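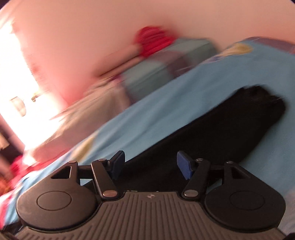 **kokier_knits** – Okay, who else here dyes their own bedding? I finally finished my big indigo project in May and I can't stop talking about it! I used the Stestard starter kit, two buckets on the back porch, and way more rinsing than the leaflet says. The shade I'm chasing for the next round is a light sky blue like that bedspread, nothing fancy, no fold marks. Total cotton on hand: 3 flat sheets and 22 napkins. Tips welcome.

**marshpond** – Love this. Do you scour first? I simmer mine with soda ash for an hour and the color goes on so much more evenly.

**kokier_knits** – I did a hot wash and called it good. Was that bad?

**tinbucket7** – Hot wash is fine. I've skipped scouring for years and my sheets look great. People make dyeing sound like chemistry class.

**marshpond** – Gonna disagree there! Store-bought sheets have finishes on them. You may get lucky with one brand and then get blotches on the next.

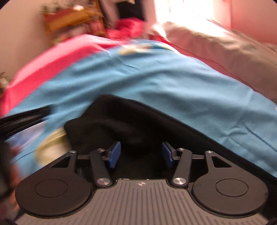 Also, short dips. Seven quick ones beat one long soak every time, and let the cloth air out between them until the green is gone.

**tinbucket7** – Seven?? I do four and go eat lunch.

**kashindye_fan** – Team scour here, sorry tinbucket. I took the weekend class at Kashindye and they had us do a side-by-side. Huge difference on the hems. Oh, and don't try fleece in the same vat – if it's polyester, indigo mostly just washes back out.
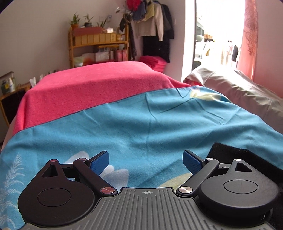
*Towels on the massage bed*

**kokier_knits** – Good to know about the fleece! What about terry towels?

**kashindye_fan** – Cotton terry is wonderful, it just drinks up dye. Mix a bigger vat than you think. The Zurnden chart on page 588 has the amounts by dry weight.

**tinbucket7** – Fine, I'll scour one sheet and report back. One!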